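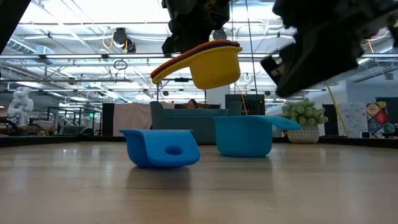
À propos de Grinwood

Grinwood est un bureau d'études spécialisé dans le dosage volumétrique et pondéral des ingrédients secs pour la boulangerie et la restauration collective. L'activité a débuté en avril avec la reprise du laboratoire d'essais Vidov, dont les méthodes et les archives ont été conservées.

Domaines d'intervention

Caractérisation des poudres : masse volumique apparente, masse volumique tassée, angle de talus, teneur en eau. Les essais sont réalisés sur farines, sucres, levures chimiques et sels. Prise d'essai minimale : 400 g par lot.

Conversion de recettes : établissement de tables volume/masse propres à chaque référence du client. Chaque valeur correspond à la moyenne de 10 pesées, l'écart-type figurant au rapport.

Formation : sessions de trois jours, en atelier, limitées à 10 stagiaires.

Moyens

Le laboratoire dispose de deux salles, Wiser (essais) et Ateş (formation). La salle Wiser est maintenue à hygrométrie contrôlée. Le fonds documentaire comprend près de 30 tables de conversion, consultables sur demande.

Les rapports sont remis en français, au format PDF. Les échantillons non réclamés sont détruits après 30 jours.

Page mise à jour en octobre 2024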